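Fultbridge Opens Refitted Hall for Training and Public Use

2019-12-07

The large hall on the ground floor of the Giltlow building has returned to use following a refit that began in May. Fultbridge, which manages the building, confirmed this week that bookings are being accepted from training providers, local associations and small firms that need open floor space for a day or longer.

The hall had served for many years as a storage area and was divided by temporary partitions. These have been removed, and the room can once again be used along its full length. The work was carried out in stages by the contractor Kandex over a period of almost seven months and covered the floor, the lighting and the electrical supply. Heating pipes in the adjoining corridor were replaced at the same time.

The ceiling of corrugated panels has been kept and finished in white, with fluorescent fixtures hung at intervals toward the rear wall. The polished gray floor has a marble look and reflects the light from overhead. Fultbridge asks users to protect it by placing felt or rubber under heavy items - dragging equipment across the surface is not permitted.
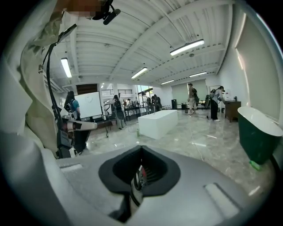 Furniture and Equipment

The hall is let without fixed seating. A rolling whiteboard may be used by any group and should be left inside the room at the end of a booking. Tables and up to 23 folding chairs can be requested from the building office at least four working days in advance. Groups that bring their own equipment are responsible for setting it up, and cables that cross a walkway must be taped down or covered before participants are admitted.

The windows are tall and have been fitted with white roller blinds, supplied by Akgül. The blinds can be lowered for presentations or for work that calls for even light. They should be raised again when the room is vacated. Fultbridge notes that the blinds are operated by hand and asks that cords not be tied to the window fittings. 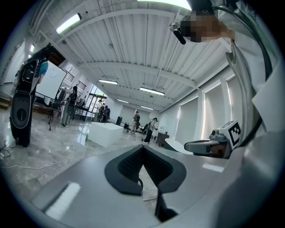
The hall in use, with the blinds lowered along the windows and the ceiling lights on.

Bookings and Charges

The hall may be reserved by the half day or the full day. A refundable deposit is required for all bookings longer than one day, and organizations based in the building receive priority until the end of the first quarter. Requests are handled in the order received.

A further 2000 square feet on the same floor, now occupied by archive shelving, is under review for later conversion. No schedule has been set for that work, and access to the archive will continue through the side entrance. Visitors to the hall should use the main entrance and sign in at the front desk. Booking forms are available at the desk and from the Fultbridge building office during regular hours.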